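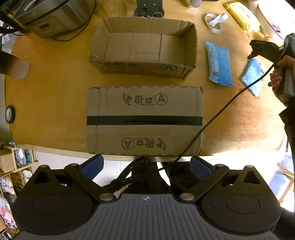 Figure 4. Two-handed carton task with hand-held grippers, view from one gripper. The open tray and the flat carton carry the same printed mark, 老街口 with a circled A.

3.2 Recording rules

The rules in this section apply to every episode collected with the Fovov hand-held grippers. They were first drafted in October and revised after the pilot at the Nullstead site. The version given here is the one used for all results in Section 5. Where a rule uses "must", an episode that breaks it is removed from the training set. Where a rule uses "should", the episode is kept and the break is logged.

Surroundings. Operators should leave household items where they are normally kept. Cartons, packets, cups, tape and small appliances may stay on the work surface, provided that the target objects can be reached without moving anything else. In Figure 4 the two cartons lie near the middle of a round table, with wrapped packages to one side and a roll of tape to the other. We did not set an upper limit on clutter. The Vasseur checklist, from which our rules are adapted, requires a cleared surface, and policies trained under it in our pilot did poorly in furnished rooms.

Cables. Each cable must have enough slack for the full reach of the arm. A cable may lie across the work surface but must not be looped around a target object or pass between the finger pads. The cable of the second gripper in Figure 4 runs diagonally over the table and down past its edge. Contact between a cable and a target is allowed under this rule but must be entered as a cable event, with the time of first contact. Cable events are kept apart from grasp failures in the log. The two were merged in the pilot, and the pilot failure rates should therefore not be compared with those in Table 2.

Start pose. Both grippers must begin with the jaws open and the finger pads clear of the target. The pads of the leading gripper must be inside its own camera view for the whole episode. A pad that leaves the view for more than 2 seconds ends the episode.

Target condition. Cartons with worn corners or torn edges are accepted. Damage must be noted before the first episode and checked again after the last. A carton is replaced when a flap no longer holds its fold. Printed marks must not be covered or removed, including marks that appear upside down, as on the lower half of the flat carton in Figure 4. Tape already on a carton is treated as part of the carton.

People. An operator's hands, sleeves and legs may appear in view. Faces must not. Episodes in which a face is visible are deleted at the site before upload to the Cuna server, and only the episode number is retained.

Of the 2074 episodes recorded, 802 had at least one logged break of a "should" rule. Most of these concerned items moved during setup. The effect of leaving them out of training is reported in Section 5.3.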